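June, late

Second day on the sink task at Redbridge. In at 8, kettle on, then straight to the rig, as Makovance want the first batch before we move on to cupboards. My shoulders are still sore from yesterday. I have lowered the chair and moved the leader arms closer to the bench, and that helps more than the stretches did.

The morning went on grasping bowls by the rim. I tried coming in flat and then coming in steep. Steep is better for me, but the wrist runs out of travel near the back wall and I have to let go and start again. Salcedo's notes say to keep every movement at the same pace from start to finish. I don't manage that. I slow down before closing the fingers and then hurry the lift, and if I do it the arm will learn to do it too. I did 30 goes before lunch and threw out 3 where I had let go of the trigger too early.

Lunch was the rest of the lentils. Rang Dresum about the spare finger pads and was told to ring back.

In the afternoon I turned the main monitor away and worked from the wrist view alone. It is hard at first. The steel throws light back everywhere and I lose the edge of things as soon as they move. After an hour I had stopped leaning to look round the side. 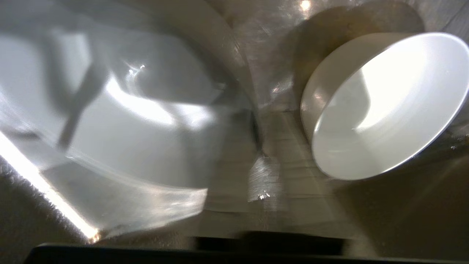 Casimiro Urquijo
Teleoperator, Redbridge

The tilted bowl is easy enough to read, with its rim so clear against the metal. What is moving on the left is only a smear, and I have to go by feel there. I've written that down to raise tomorrow, along with a slower lift.

Saved the last episode as 2156 and put the arm in its rest position. Home by 7. Need to buy bread and find the wrist support I used last winter.

Contact | © Casimiro Urquijo | Back to top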